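Flurnbridge Card Circuit: progress report to the Saha fund
Third report, covering the spring season through July
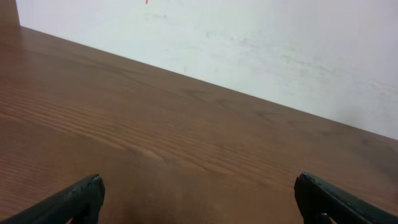
Is the circuit growing?

Slowly, and less than our application said it would. We promised a league that would feed players from store events into a regional final, and what we have so far is a decent set of store events and a final that still lacks a venue contract.

I took over the reporting from Horácio Meireles in the spring, and I have gone back through his two earlier reports. I don't think anything in them was wrong, but they leaned on sign-up numbers, and sign-ups are a soft measure. People put their names down for a whole season because it costs them nothing. I would rather you judged us on who plays the last round.

Events held

We planned 15 qualifiers for the season and held 12. The three we lost were all at the Skukach shop, which changed its opening hours and could no longer stay open past 8 p.m. A seven-round Swiss event doesn't fit into an evening like that. We offered to cut the rounds, the shop offered to start earlier, and neither side was happy with the result. I would not count on Skukach for next season, whatever has been said in meetings.

Attendance at the others was uneven. Constructed events did well when they fell right after a new set and poorly when they didn't. Sealed events filled up every time, but they are expensive to run and the entry fee doesn't cover the product. Our application treated these two things as if they were one line in the budget. They should be split before anyone plans another season.

Judges

Grant money paid for judge training, and this is the part I can defend with the least effort. Müzeyyen Kozan ran the course and three of her trainees now work floor shifts without supervision. Appeals are being settled faster. Deck checks are still patchy – at two events they were skipped after round one because the head judge was also running the scorekeeping laptop. Training more judges won't fix that if we keep scheduling one person for two jobs.

New players

The beginner tables were the headline of our proposal. My view is that the results are mixed and that we have been generous in how we describe them. Plenty of people sat down, learned the turn order and played a game with a loaner deck. Far fewer came back to enter a qualifier. Dilani Roy, who runs the tables, believes the jump from a loaner deck to a tournament deck is simply too expensive, and she wants a preconstructed-only side event with its own small prize. It is worth trying once. I would not call it a solution until we have seen a second one fill up.

Pairings software

We moved to Zullberg for pairings and standings at the start of the season. The sales pitch was that it would save an hour per event. I have seen no sign of the hour. Pairings do go up more quickly, but late drops have to be entered by hand and the tiebreakers printed wrong at one event, where the top cut had to be redone with players already seated. The vendor says this has been corrected. We are keeping paper slips as a backup until the end of the season, and I'd ask that the renewal fee stay out of the next budget until then.

Money

Spending is under plan, mostly on account of the missing qualifiers and not through any great care on our part. Prize support went slightly over. Sewwandi Fakir has the receipts and will send them separately with the judge stipends broken out, as you asked last time. We request permission to move the unspent Skukach room money to the regional final. If you prefer to have it back, we need to know before we sign for a hall.

Next period

The venue contract comes first. Two halls have quoted, and the cheaper one wants the whole deposit up front – I am not in favor of that without a written cancellation clause. After that, the preconstructed side event, a separate scorekeeper at every qualifier, and a count of returning players that is taken at the door instead of from the sign-up sheet.

Humaira Gilani
Circuit coordinator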